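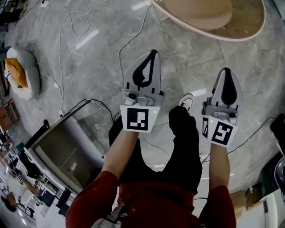
How to get dull spots out of a marble floor

Quick one. Had three emails on this since May so writing it up once.

First, work out what you've got. Stain or etch? A stain is darker than the stone – coffee, oil, rust. An etch is a dull, lighter patch where something acidic ate the polish. Lemon, wine, vinegar, most bathroom sprays. Run a fingernail over it. Etches often feel a bit rough. This page is for etches. Stains need a poultice, different job.

What you need

Marble polishing powder (the kind for etch marks, not car polish)
White buffing pad or a thick felt pad
Spray bottle of plain water
pH neutral stone cleaner
Microfiber cloths, more than you think
Painters tape
Low speed drill with a pad holder, if the patch is bigger than your hand

Steps

1. Sweep, then dust mop. Grit under the pad will scratch and then you have two problems.

2. Wash the area with the neutral cleaner. Rinse. Let it dry right through. Wet marble hides etching so you can't judge it.

3. Tape off baseboards and any wood thresholds.

4. Try a hidden corner first. Inside a closet is good. Behind the fridge if you can be bothered.

5. Teaspoon of powder on the spot, spritz of water. You want a paste like thin yogurt.

6. Rub in small circles, firm pressure. 10 minutes by hand for a small ring. With the drill, keep it slow and keep it moving. Add water when it starts to drag, dont let it dry out.

7. Wipe the slurry off, rinse twice, dry, look at it from low down with a lamp to the side. Still dull? Go again. Three rounds is normal.

8. Feather out past the edge on the last round or you'll get a shiny circle in the middle of a tired floor. Sneha Bisht taught me that after I left one in her hallway.

If you can feel a real dip, powder wont do it. That needs diamond pads, 800 grit and up, and I'd call somebody. Clifford Dhillon over in Cingate quoted me $307 for one entryway and it was worth it.

Sealing

Sealer slows stains. It does not stop etching, whatever teh bottle says. Still do it. Wait overnight after polishing, wipe on thin, leave as long as the label says, buff off every bit of the extra. Test later with a few drops of water – if the stone goes dark inside 20 minutes, one more coat.

Day to day

Dust mop. Neutral cleaner, well wrung mop. Mats at the outside doors. No vinegar, no bleach, no steam mop.

Honed floors are different, powder will leave them too shiny. Separate page for those coming when I get to it.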